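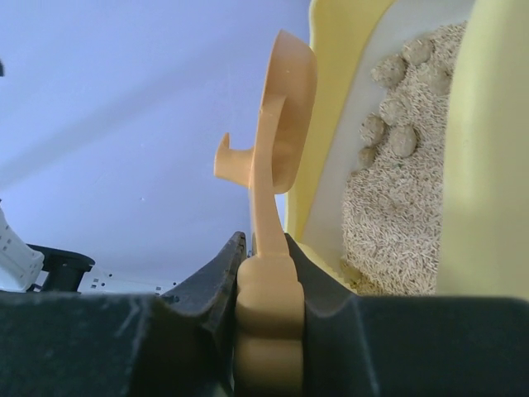

Ok so Nidwood FINALLY has a place to drink that isn't the bowling alley and I have opinions. Thread.

It's called Siriwan and it went into the old shoe repair spot on Mallia Street, 202 Mallia if you're looking for it. The sign is tiny. I walked past it twice (the second time while on the phone telling my sister I couldn't find it).

I'd been hearing since October that it was going to be a wine bar, then a ramen counter, then an axe throwing thing. It's a Thai snack bar with beer! Much better than any of those. Sorry to the axe people.

12 taps. Four of them were local when I went, plus one cider so dry it made my ears move. I had two of those.

FOOD. Get the fried chicken skins. Get the peanuts with lime leaf and chili. Get the corn fritters if they still have them, they ran out right after my order and the table next to me gave me such a look.

The papaya salad is hot. They ask you how hot and I said medium like a confident person and then I drank all my water and some of my friend's. Still finished it. Would order it again tomorrow.

Prices, for the person who always asks: the two of us ate until we were uncomfortable, had two drinks each, and it was $171 with tip. Ok that looks bad typed out. We ordered most of the menu. You could get out of there for way less and be very happy.

The room is narrow and loud and they kept the old counter from the shoe place, which makes me so happy. You can still see the worn spot where people leaned on it. Seats about 30, I'd guess, and most of those are stools, so if your back is like mine get there early and grab the bench by the window.

Small gripes: one bathroom, and the line for it goes right through where the servers are carrying plates. Also the music was a little much by nine. I'm old.

People are going to compare it to Ilham across the river, so I'll just say it: I love Ilham, I had my birthday there, but that's a sit down and fold your napkin kind of dinner. Siriwan is where you go in your work shoes and stay three hours by accident.

Somebody asked about vegetarian stuff. Yes! The tofu skewers, the fritters, and a mushroom salad I didn't get to. They'll leave the fish sauce out if you tell them up front.

Adding hours since I keep getting asked: they open at 4, kitchen closes at 10, bar goes till midnight. No reservations. Cards are fine.

Went back. Had the mushroom salad. GET THE MUSHROOM SALAD

12/15/19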